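Night Walk Demonstration - progress report to the Priltar fund
Second report, covering the months up to the April open evening

Hello again to everyone at Priltar. You asked for something shorter than last time and with fewer graphs, so I'm mostly going to tell you about the open evening, which took up most of our energy this spring anyway (and quite a lot of our sleep).

Quick recap for anyone new on your side. Your grant pays for the night part of the Kallis project, where we're trying to get a small ground robot to find its way along ordinary streets after dark, with its own front light and whatever lamps happen to be there. Daytime driving was covered by the earlier money. Nights are a lot harder! The headlight makes a big bright pool right under the robot's nose, and everything past that gets dim very fast, so the software has to decide how much it trusts what it sees at the edge of the light.

The demonstration started at 8:30 in the evening from our workshop at Fiore. We had room for a small group of guests and we filled it, plus a few neighbors who wandered over and stayed. I gave a talk that ran too long - sorry, I'll cut it next time - and then we all went outside and followed the robot, keeping a good distance behind.

The thing I most wanted people to understand was curbs and water. A curb is pretty friendly to us, it's pale and it catches the light. Standing water is the opposite. It looks dark like a hole and then a streetlight shines back out of it, and an early version of our code loved to treat that shine as a lamp sitting on the ground.

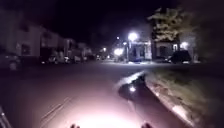
One of the guests wanted to know why we don't just put a much stronger light on the thing and be done with it. Fair question, and I got it three more times before the evening was over. We tried that in the winter. A stronger light makes the near ground so white that the camera turns everything else down, and then you've lost the far end of the street completely. The neighbors weren't thrilled either. What we do now is keep the light where it is and let the robot slow down when its view gets poor, and I'm a lot happier with that.

On to the numbers you asked for. Since the last report we've logged 764 minutes of night driving, against the 1,090 we promised for the full grant period. So we're in decent shape, and the long summer evenings are the only thing I'm worried about, because dark comes so late that my team ends up working past midnight. We had seven manual stops in that time where the person walking along had to step in. Most were at spots where the roadside was crowded and the robot couldn't settle on how much road it had left.

That's the other half of what we showed people. Streets get used for things! Stuff gets stacked and parked and sat on, and none of it is on any map. The robot has to work out from what's in its own light how far over it should keep, and do it early enough that it isn't swerving at the last second.

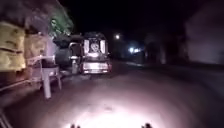 Sacks and a white chair on the left, a van farther up, and open road to the right.

I had a nice long chat with one visitor about whether the robot should know what an object is or only that it's there. My own feeling is that "something's there, go around" gets you most of the way, and that's what the current release does. The Taltard module, the part that tries to put names to objects, is running in the background but doesn't steer anything yet. It's behind schedule by a month or so. I'd rather say that plainly now than have you find it in the final report.

Glare is still our weakest point. Oncoming headlights and big street lamps both wash out the picture, and when the robot is moving the blur piles on top of that. We've ordered a different lens and I've moved a bit of money over from travel to cover it, as we agreed on the phone.
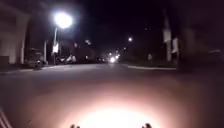 Big street lamp on the left, bright light at road level in the distance, our own headlight in front.

For the next period we want to finish the remaining minutes, fit the new lens, and get Taltard to where it can at least suggest a slower speed. I'd also love to hold a second open evening in the fall, when it gets dark at a civilized hour. Somebody from your office would be very welcome, and please wear decent shoes. The budget sheet is coming separately, along with the comment cards once I've typed them up.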